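Tempo de leitura: 2 min

Medier abre unidade de ortodontia e alinhadores na clínica Győri

A Medier, rede de clínicas dentárias, inicia em agosto a atividade da nova unidade de ortodontia na clínica Győri. O serviço abrange aparelhos fixos, alinhadores removíveis e contenção pós-tratamento, para adolescentes e adultos.

A unidade dispõe de 6 gabinetes e de uma sala de digitalização intraoral. Os modelos digitais substituem a moldagem convencional na maioria dos casos — a exceção são os pacientes com restaurações metálicas extensas, avaliados individualmente.

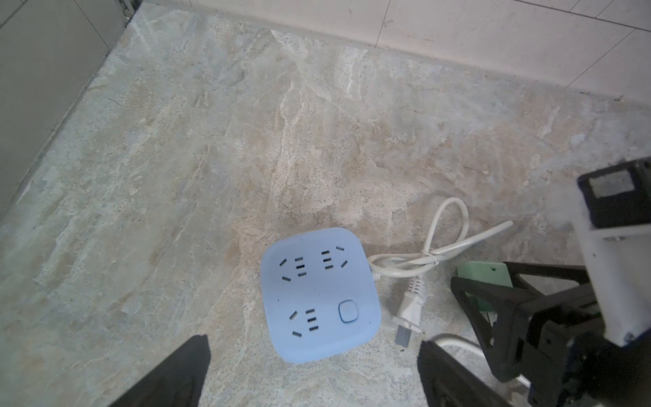 Extensão elétrica azul com cabo branco.

A direção clínica fica a cargo de Etelka Szabó. O planeamento dos alinhadores é da responsabilidade de Dénes Juhász, que coordenou o período piloto, durante o qual foram estudados 481 pacientes com apinhamento dentário ligeiro a moderado.

"A indicação terapêutica depende da análise cefalométrica e do estado periodontal. Há casos em que o aparelho fixo continua a ser a opção com maior controlo radicular", afirma Etelka Szabó. 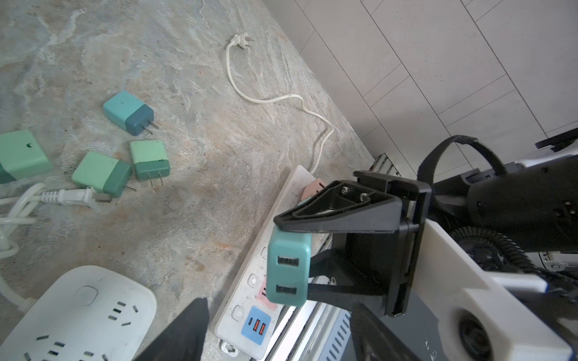

O protocolo prevê consulta inicial, radiografia panorâmica, digitalização e apresentação do plano de tratamento. As consultas de controlo dos alinhadores realizam-se a cada seis semanas. Nos aparelhos fixos, o intervalo é definido pelo ortodontista em função da fase do tratamento.

A consulta de avaliação, com digitalização incluída, custa 700 euros para o plano completo de ambas as arcadas. O valor é deduzido no tratamento caso este seja iniciado na mesma unidade. As marcações podem ser feitas na receção da clínica a partir das 9h00.

Contacto para a imprensa: Jolán Bárány, Medier | © Medier. Todos os direitos reservados. | Voltar ao topo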